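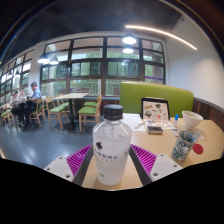

Figure 3. Single-serve bottled water with a printed label and black screw cap, on a table.

4.2 Household drinking water choices

Respondents in all four towns were asked what they had drunk at home on the day before the survey, and where it had come from. The form allowed more than one source. In Lilcombe, where the supply comes from a deep well field and has not changed since the 1980s, most households named the kitchen tap first. In Hoten and Fontes the tap was named first less often, and in Laltstead it was named first by fewer than half of the households that returned a form.

Single-serve bottles of the type in Figure 3 were treated as a separate category from large refillable containers. The two are often combined in earlier work under the heading "bottled water," but the reasons people gave for buying them were different enough that combining them would have hidden most of what we found. Households using refillable containers tended to describe a settled routine, with a fixed delivery or a weekly trip to a filling station. Households using single-serve bottles described buying them along with groceries, and many also drank from the tap on the same day.

Of the 2,000 forms mailed, 900 came back with the source question complete. Another group of forms was returned with that question blank or with an answer we could not assign, such as "the usual" or "whatever is in the fridge." These were left out of the source analysis but kept for the questions on taste and cost in Section 4.4. Among the complete forms, 700 came from households that had lived at the same address for at least two years. We use this smaller group wherever we compare present habits with those before the Laltstead main replacement, as newer residents could not answer for the earlier period.

The main replacement matters to the Laltstead results. Work began in September of the year before the survey and affected the older streets on the east side of town. Residents there received a notice asking them to run the cold tap for several minutes after each shutoff. Written comments show that many households took the notice as a general warning about the water, and some were still following it months after the last shutoff. One respondent wrote that the family had "gone over to bottles until they say it's finished." No second notice was sent to say that the work was over, and the utility's web page still showed the original text when we checked it in February 2023.

Taste was the reason given most often for avoiding the tap in Fontes. The town blends surface water with groundwater in proportions that shift over the year, and comments about a chlorine smell were more common from households near the treatment plant. Hoten draws on the same river upstream but treats it with a longer contact time and a lower dose. Complaints about smell were less common there. Cloudiness came up more often, mainly in the two apartment blocks that have rooftop storage tanks.

Cost did not separate the groups as clearly as we expected. Households that bought single-serve bottles were spread across all income bands. Those in the lowest band were more likely to say that the expense was a problem and no less likely to have bought bottles in the past week. This agrees with the follow-up interviews, in which 40 households were asked to keep receipts for one month. Several had underestimated what they spent, usually because bottles were bought by more than one person in the home.

Two limits should be kept in mind. The form asked about the previous day only, so households that buy bottles for travel or for guests may be counted as regular users. The category was also left to the respondent. Flavored and carbonated drinks in similar containers were supposed to be left out, but the wording on the form was short, and a few comments suggest that some people included them. We made no correction for this.

4.3 Filters and other home treatment

Pitcher filters were the most common form of home treatment in every town except Hoten, where under-sink units were more common. Boiling was reported mainly by older respondents and mainly for tea.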